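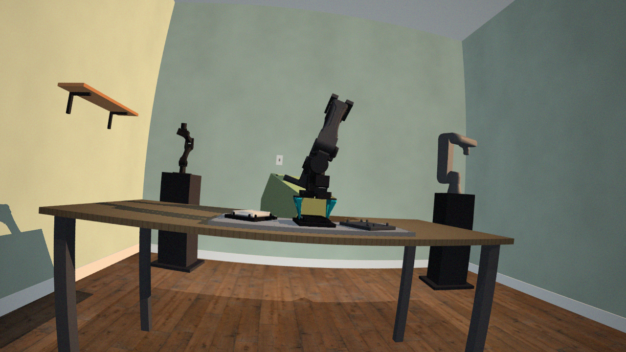 Our room, with the big arm in the middle and the little dark one on its pedestal at the back.

The first thing I ever broke for the robotics club was a wall. It was a yellow wall, it existed only on the computer, and I had sent an arm straight through it at what would have been a very expensive speed.

"It's fine," said Hortensia, hitting the reset key. "It's been through worse."

She'd built the whole room herself over winter break. Everyone else in the Herkon Cup used the plain gray room that came with the software, and she'd made us a real one, with floorboards that had knots in them and baseboards and a ceiling. The coach thought she was nuts. I'd joined in February, mostly to get out of track, and I thought it was the nicest room I'd ever seen (I share a bedroom with my brother, so take that for what it's worth).

My job was the grasp. The round was called Triangle, and you had nine minutes to get as many good placements as you could out of an arm you weren't allowed to touch once it started. Ayala High had won it two years running. We had me, Hortensia, a kid named Rendwood who only ever went by his last name, and a computer in the back of the library that sounded like a hair dryer.

By the end of my second week I'd logged more than 200 attempts and I could have told you every single way to drop a triangle. Too early, too late, too hard, sideways. Once it let go perfectly, and then the arm came back and knocked the thing over, like it had changed its mind. I laughed so hard the librarian came to look. 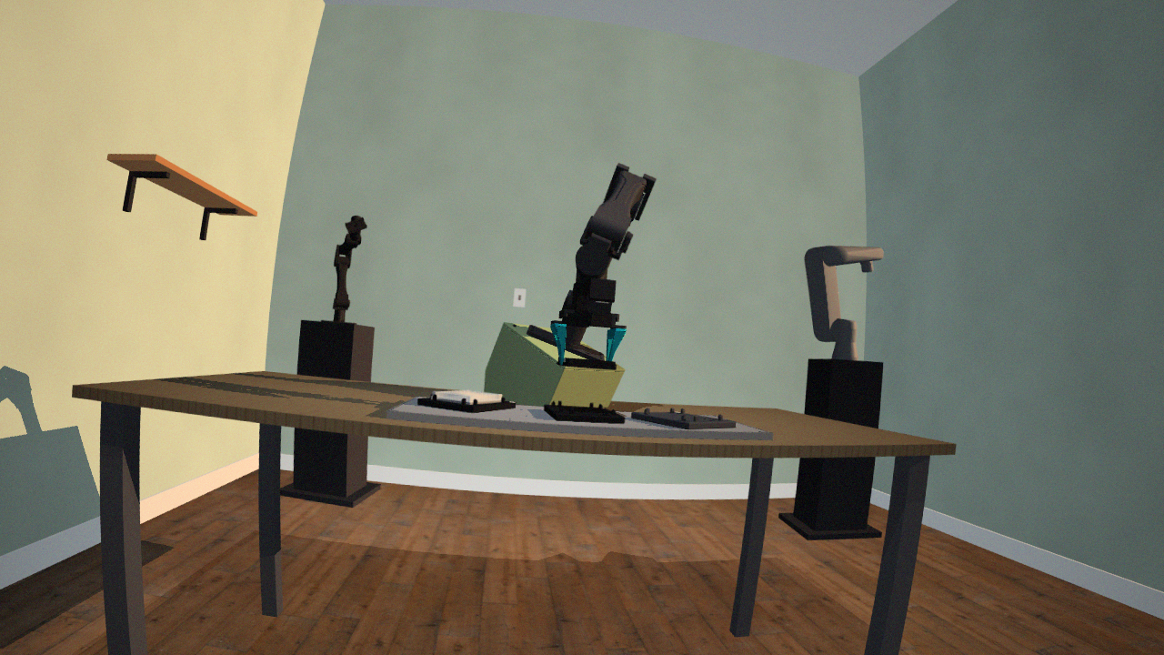 I should say that Hortensia and I weren't friends yet. She was a senior and she talked to me like a manual, all nouns, and I was scared of her. So I'd wait for her to go get a soda and then I'd just look at the room while the runs ticked by. That's how I found the light switch. It's a little white plate on the green wall, back behind the big arm, right where you'd reach for it if you'd just walked in. Only you can't walk in. I checked! I flew the camera all over the place hunting for a door, and she never made one.

I asked her about it when she came back. I figured she'd tell me to get on with my grasp.

"It's my grandmother's dining room," she said. "Sort of. I changed the walls."

"Where's the door?"

"I ran out of break."

Then she sat down and told me the rest, a lot of it, with the soda going flat. Her grandmother's place in Plullmont had been sold in the fall. The floor was the part she'd gotten right. The shelf was supposed to have a clock on it, and some plates, but every time she tried to model the clock it looked like a hamburger, so she'd left the shelf bare. She'd kept meaning to go back and fix it. I said a hamburger would be okay too. She gave me a look, and then she laughed, and it was a much bigger laugh than I'd expected out of her.

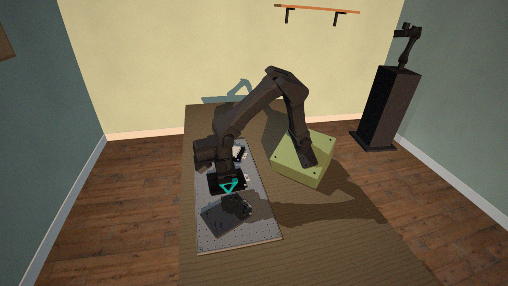
After that she sat next to me instead of across the room, and we started getting somewhere. She was the one who noticed I was fixing the wrong end of it. I'd been messing with the fingers for weeks and the trouble was in the wrist – it was coming in a hair crooked, every time, and the fingers were just doing their best. We slowed the wrist down. Rendwood said it would cost us points on the clock, and he was right, it did.

Run 1464 was the first one that went in clean from start to finish. I know the number because she wrote it on my hand in ballpoint so I couldn't wash it off before dinner. My mother asked if it was somebody's locker.

We came in ninth out of 30. Ayala won, in the gray room. On the bus home Rendwood slept with his mouth open and Hortensia had the laptop on her knees, tilted away from me, and I thought she was going over the scores until I leaned in. She was drawing a rectangle on the yellow wall, stretching it taller, shrinking it, stretching it again.

"Does it open in or out?" I said.

"Out," she said. "No, wait. In. It used to stick."

She scooted over so I could see, and we worked on the hinges until the battery died.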